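Section 5. Preparing the Bedroom for Turnover

This section applies to twin bedrooms in the Villalobos residence units. It covers clearing the beds, removing loose linens, and returning small household items to storage. Complete Section 4 (Entry and Ventilation) before starting. Section 6 describes floor care.

5.1 Before you start

Collect the following from the Voseo linen station on your floor:

– one room card, marked with the unit number
– two laundry bags, one for whites and one for colors
– one lidded tray for small personal items
– clean sheets and pillowcases for each bed listed on the card
– dry cloths for shelves and the headboard

Check the unit number on the card against the number on the door. Units 367 and 384 have the same layout and are often confused.

NOTE: Quilts remain with the room. They are not exchanged at turnover unless the room card says so.

5.2 Clearing the beds

1. Open the curtains fully. Stains on printed quilts are hard to find under the ceiling light.

2. Begin with the bed nearer the door. Remove all loose objects from the top of the quilt before lifting or folding any part of it.

3. Place bottles upright on a hard, level surface. Confirm that the cap is closed.

4. Follow each cable from one end to the other. If it is plugged in at the wall, unplug it there first. Wind the cable into a loose coil and secure it with a tie from the tray.

CAUTION: Do not pull a cable out from under a quilt or mattress. Lift the bedding and free it by hand.

5. Put small items in the lidded tray. Keep the items from each bed in separate halves of the tray.

6. Remove cloths and throws that hang over the edge of the bed. Shake them over the bed, fold them in half twice, and set them on the pillow end.

7. Repeat steps 2 through 6 for the second bed.

5.3 Pots and other kitchenware

Kitchenware is sometimes left in bedrooms, and it may be holding cloths or small items. Empty it before it goes back to the kitchen.

1. Set the pot where it cannot roll. If it must stay on the bed for the moment, keep one hand on the rim.

2. Lift out the folded cloth on top. Unfold it only over the bed or the tray.

3. Look underneath. Remove anything left at the bottom and place it in the tray.

4. Sort the cloth by color. White cloths go in the whites bag, even when they show no marks.

5. Carry the empty pot to the kitchen and wash it by hand with Rilier dish soap. Dry the rim completely.

CAUTION: Never carry a pot by a cloth draped over the side. The cloth may slip and the pot will fall.

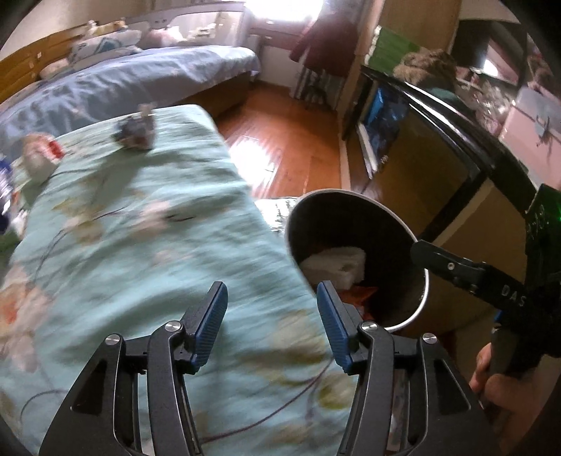
Figure 5-1. Twin bedroom before clearing. The pot beside the near bed holds a folded white cloth with an orange item beneath it.

5.4 Making the beds

1. Strip the bottom sheet from each bed and place it in the correct laundry bag.

2. Wipe the headboard with a dry cloth. Wipe around stickers and leave them in place. Residents are entitled to keep them.

3. Fit the clean sheet, starting with the two corners at the headboard. Tuck the sides in firmly.

4. Set the pillows against the headboard with the open end of each case facing away from the door.

5. Spread the quilt with the pattern side up. The overhang should be 38 centimeters at the foot. If the quilt will not reach, check that it has been laid lengthwise.

5.5 Shelves, cabinet, and clothing

1. Dust wall shelves one section at a time. Return each item to the spot it came from.

2. Leave items on top of the cabinet where they are, unless they overhang the edge. Do not rearrange the contents of the cabinet.

3. Leave hanging garments on their hooks. Garments must not rest on a radiator. Move any that do to the nearest free hook and record the change on the room card.

4. Do not remove posters or other wall decorations.

5.6 Finishing

Return the lidded tray to the top of the cabinet and close the lid. Tie both laundry bags and take them to the linen station before 3 p.m. Bags received later are held for the next pickup, on Tuesday.

Sign the room card and place it in the Nomitz box at the end of the hall. If an item could not be sorted, write a short description on the back of the card – color, approximate size, and where it was found – and leave the item in the tray.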